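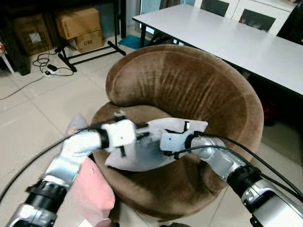

Pentti Suominen thinks I should stop asking whether it can fold a shirt and ask who picks the shirt up when it misses. I took his question along to the open day at Skalel in Hernley this October, and asked it twice.

The chore on show was tidying up an armchair: cloth, cushion, seat. Any eight-year-old manages it on the way to something else. Our guide gave us the figure of 244 practice runs and seemed proud of it. How many went right? She would have to check.

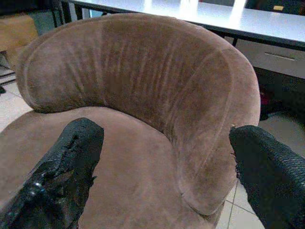 Zavala

I spent 29 minutes by the chair and came away unconvinced. The fingers are worn, one of them torn and peeling, and I'd like to know what a new set costs before I hear any more about saving labor. Velvety fabric shows every stroke, too -- my aunt would have words.

The Stivis people, over for the afternoon, talked of homes in five years. 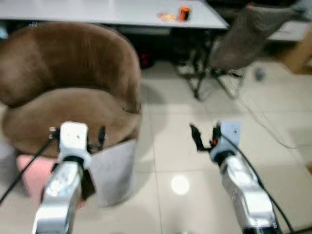 They said five years at the last one of these I went to, and the coffee was better there. A shop floor, maybe, with the same part in the same place all day. My living room, no. Doors close at 5, parking is behind the building.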